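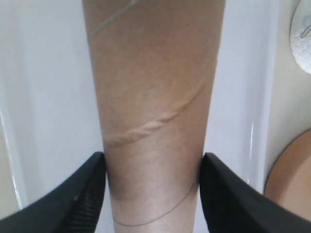

June, notebook, started at 11.40 pm with a mug of tea going cold on the bench

Second night out at Jollside with the meteor radio kit and I'm much happier than I was after the first one! The Sunari receiver has stopped drifting now that it gets a proper warm-up (I gave it almost 2 hours tonight, lid on). Before that the trace wandered all over the place and I couldn't have told you a meteor from the fridge switching on.

Setup as last time: the Cloutier aerial on the short mast, pointing south-east, tipped up a bit. Signal comes off the Rarden beacon, which sits well below the horizon from us, so we shouldn't hear it at all until a trail up there bounces it our way. Then you get that lovely little falling whistle. I had the speaker on for the first part of the night and jumped every single time.

Tally by the morning was 143 pings. I'm not going to get excited about that figure yet, as the threshold was set low and a good few of them look like aircraft to me (long, slanting, smeary things). Must go back through the log and pull those out by eye. If anyone fancies helping, the files are on the shared drive under Jollside, second night, and please don't rename them, the plotting script falls over.

Best one came shortly after 3 am, a long echo that hung on for 10 seconds and split in two towards the end. I ran outside like an idiot to look for a glowing train and got cloud from edge to edge. Typical. Still, cloud doesn't bother the radio, and I do like being able to keep counting with my feet by the heater.

Rates picked up towards dawn, as they should, our side of the Earth being the front windscreen by then. The hour before sunrise was easily the busiest. I want to see whether that holds up once the aircraft are out.

Things that went wrong: the clock on the logging laptop was 5 seconds slow when I checked it at the end, and I didn't check it at the start, so I can't say if it slipped overnight or was like that all along. Also the coax connector at the mast end is loose again. I've taped it. Tape is not a fix.

For next time: set the clock first, raise the threshold a notch, new connector, and bring the other chair. Might try turning the aerial to the north for one night, if the neighbour's hedge allows.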